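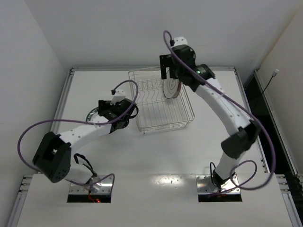

Pre-run software checklist, two-arm cell, dish rack task
Site: Utport
Planner: Trandine, control stack: Nirnstead
Date: 1 December 2024

1. Controller versions match on left and right arms.
OK.

2. Joint limits loaded from the cell file, not defaults.
OK. Left elbow soft limit reduced by 2 degrees after the March review. Keep.

3. Cable loops included in the collision model.
Open. Purple cables run wide of the elbows on both arms. Planner still treats them as a fixed sleeve on the forearm. Widen the margin to 40 mm until a proper model is in.

4. Rack pose estimate.
Pass with comment. Thin wire gives sparse depth returns -- fit to the front rim first, then refine on the dividers. Rack may be turned relative to the table; do not assume square.

5. Plate detection, upright and flat.
Pass. Overlapping upright plates were merged into one object in 17 test captures. Split threshold changed, rerun required.

6. Arm-to-arm clearance check active during rack approach.
OK. Check runs every cycle.

7. Stop command reaches both arms.
OK. Worst case 26 ms.

8. Log names follow the Zapata format.
Fail. Right arm logs still use the old prefix.

Result: reduced speed only. Items 3, 5 and 8 to be rechecked before release.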